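From the Back Bench: how a country doctor helped work out where malaria hides

Hello again, and welcome to the history corner of the newsletter, where I get to ramble on about old medicine for a page or so and you are kind enough to put up with me. Last time I promised you something on quinine. I have the notes, they're good notes, and I've pushed them back again, sorry! What grabbed me this month was the question of how doctors came to believe that malaria travels by mosquito at all, and how long it took for that idea to reach the sort of places where people were getting sick.

I've been reading my way through the papers of the old fever hospital at Skirkance. It was a small place, never famous, and it had 52 beds at its busiest. The doctor in charge during the 1890s kept a ward book, and he signed it with initials only, so I've been calling him "the Skirkance doctor" in my head for weeks. He had trained in the days when everybody blamed bad air. That's where the word comes from, of course, mala aria, the Italian for bad air, and it made perfect sense at the time. People who lived near swamps got fevers. Swamps smelled. So the windows on the marsh side of the hospital were kept shut after dark (which, funnily enough, probably did some good, for reasons he hadn't guessed).

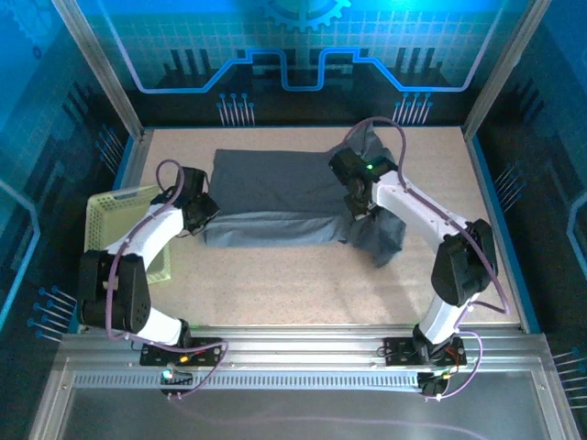 The first pages of the ward book are mostly temperatures. Chill, fever, sweat, and then a day or two of feeling nearly fine before it all came around again. He could tell you which patients ran on a two-day rhythm and which on a three-day one, and he wrote it all down in a tiny, cramped hand that has given me a headache more than once. He was also very particular about bedding. There's a whole page on how a sheet should be turned back, with one band folded over along the near side and smoothed down, a lot like the lighter band along the near edge of the dark cloth on that table, though I doubt he'd have put up with the bunched corner at the right end. Matron got a copy of the instructions. I would love to know what she said about them.

Now, the parasite itself had been seen in 1880, by a French army doctor working in Algeria, Alphonse Laveran, looking at blood under a microscope. You'd think that would have settled things pretty fast, but plenty of respected people didn't buy it. Staining methods were poor, the little shapes were hard to find, and if you already believed the cause was something in the soil or the water, a few odd blobs in a drop of blood weren't going to change your mind. The Skirkance doctor was a doubter too. In January of one year (he forgot to write which one, and I have spent far too long trying to figure it out) he says he has looked at slides from 10 patients and found "nothing I would put my name to."

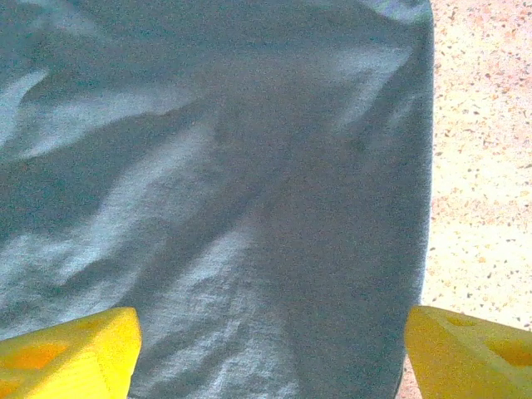

And then, a few pages later, he finds it. You can feel the excitement coming off the paper! The handwriting gets bigger, there's a blot, and he has drawn a little ring with a dot on it, like a signet ring, in the margin. He drew it again on the next page, and again on the one after. From then on there's a slide for every fever patient who came through the door, 102 of them by the end of that book, and he starts separating the malaria cases from the typhoid ones, two illnesses that had been lumped together for years under plain old "fever." That mattered a lot to the people in the beds. Quinine did something for the first group and nothing much for the second, and it tasted horrible, so you didn't want to be swallowing it for no good reason.

The mosquito part came later. Ronald Ross, working in India, found the parasite in the stomach wall of a mosquito in 1897, and the following year he followed the whole cycle through in birds. Italian researchers showed very soon after that it was one particular group, the Anopheles mosquitoes, that carried the human kind. How did that get to a small hospital on a marsh? Slowly, by mail. The book has a cutting from a medical paper pasted in crooked, and beside it he has written "Nets?" and underlined it twice. The next order from the supply store is for netting, and the one after that is for kerosene to put on the ponds.

I should say where all of this is kept, as a couple of you asked. The Skirkance books are part of the Szekeres collection at Itlow, which is 3796 items in all, most of them ward books, pharmacy ledgers and letters home. You don't have to be a scholar to see them. Write ahead, bring a pencil, and take a sweater for the reading room, which is freezing. The pharmacy ledgers are my favorite, if you like prices and spills. The letters are slower going and there's a lot about the weather.

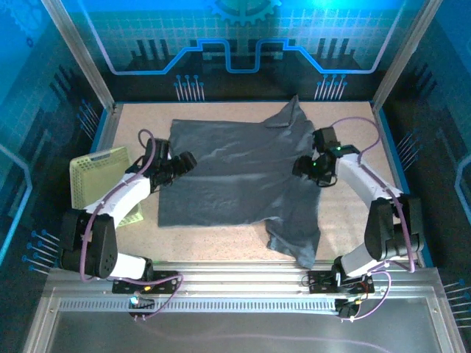 Dark gray garment laid out on a speckled work surface, with a white robotic arm on either side.

One last thing before I let you go. A reader wrote in after the last issue to ask whether tonic water ever worked as a malaria medicine. The old tonics had a good deal more quinine in them than what's in your refrigerator now, and even those weren't a match for a proper dose of the powder. So drink it because you like it (I do, with lots of lime). I'll get into all that next time when I finally do the quinine piece, including the story of the bark and how it was shipped, and if anybody has old pharmacy labels or family stories about fever cures, please send them my way. The Kodbridge reading group is also going through a book on Ross this spring and there's room for more people. Bring your own mug.

March 2018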